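Drinarow Repair Library Opens Its Doors to the Whole Town

DRINAROW, 2022-11-10 - The Drinarow Repair Library is moving into bigger quarters on Hakim Street, and from this month anyone who lives in town can borrow tools, book a bench or bring in something broken, free of charge.

The library started out in the back of the old Nandard shoe store with a couple of shelves of hand drills and a sewing machine. It now lends 1,567 items, from tile cutters and apple presses to a floor sander that is booked solid until spring. Last year members used the benches to fix 500 household items that would otherwise have gone out with the trash - toasters, lamps, zippers, chair legs, a very old accordion.

"I still get a thrill when a lamp comes back on and the whole room claps," said Yara Kanaan, who runs the library. "People walk in saying they're no good with their hands, and an hour later they're showing the next person how to strip a wire. We've wanted a space like this for years, and I can't wait to see it full!"

The new building has 15 workbenches, a separate room for sewing and upholstery, and a ground-floor counter where borrowers can pick up and return tools without climbing any stairs. Opening hours are longer too, with two late evenings a week for people who work days.
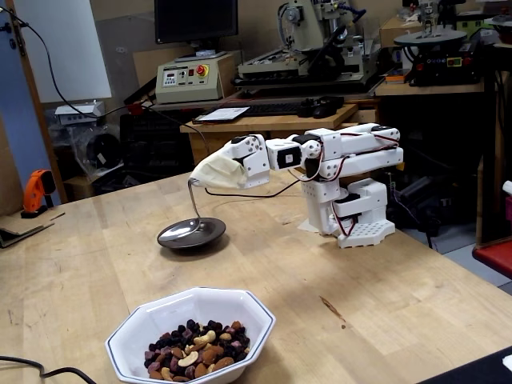 A workshop table with a spoon resting in a shallow dark gray dish.

Classes begin the week after opening. The first round covers knife sharpening, darning, bicycle brakes and basic furniture gluing, and there are 47 places in all. Beginners are welcome in every class, and children over ten can come along with an adult.

Radoslava Hrnčiar will teach the darning class. She learned from her grandmother and has been mending sweaters for neighbors on Sulimton Road most of her life. "Bring the worst sock you own," she said. "A big hole is more fun than a small one, and you get to pick the color of the yarn."

The library is also looking for donated tools in working order, especially clamps, wood planes, soldering irons and left-handed fabric scissors. Donations can be dropped off at the counter during opening hours. Large machines should be arranged ahead of time, as storage is limited.

Membership cards are issued on the spot with proof of address. Most tools can be kept for a week and renewed once if no one else is waiting. Class sign-up is in person at the Hakim Street counter.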